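The Flurkton Freighter

Chapter one: Snacks first 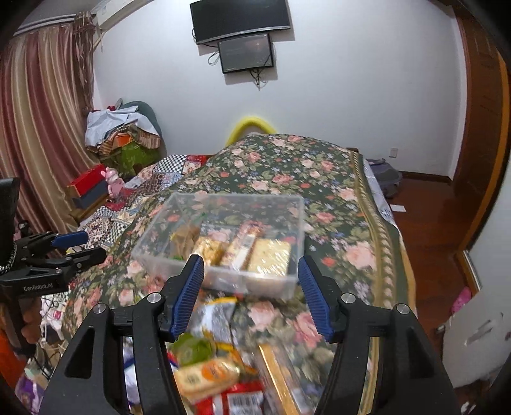 Chapter two: The fence

I'd been told the big one was due at six, so naturally I was at the fence by half past four with a flask, a folding stool and far too many biscuits. Flurkton isn't much of an airfield. It has one runway, a windsock with a hole in it and a café that shuts whenever Valentyna Hrynyshyn feels like shutting it. We get crop sprayers, mostly, and the odd chap from Dunbar doing circuits badly.

But Umorano Cargo had a turbine stuck at Tinavell with a cracked blade, and the spare was coming in to us, 14 tonnes of it, on a four-engined freighter older than I am. I'd hardly slept!

"You'll wear that fence out," said Valentyna, who'd come across the car park in her slippers with her own radio. She used to load freighters herself, years back, and she won't stand near one without ear defenders round her neck.

"It's late," I said.

"It's four forty. It can't be late."

Helge Grønli turned up at quarter past five with his notebook. Helge writes down everything – registration, wind, what he had for breakfast – and he has never once lent me a pen. He reckoned they'd come in from the east. Valentyna reckoned west. I said nothing because I wanted to be right afterwards, whichever it was.

Six o'clock came and went. So did half past. The radio crackled a bit and a lad on a bicycle asked us if there'd been an accident.

Then Valentyna put her hand up, like a teacher, and we all shut up. You feel those old engines in your ribs before you properly hear them. It came out of the haze over the gravel pits with its lights on and its wheels down, so low and so slow that I was sure it would just sit down on the A-road and have done with it.

"West," said Valentyna.

It went over us. My stool blew into the ditch and I think I was shouting, though I couldn't tell you what. When I looked round, Helge was standing there with his mouth open and his notebook shut.

"Did you get the registration?" he asked me.

I hadn't. Neither had she.

"Well, it's got to leave again," said Valentyna, and she went off to open the café.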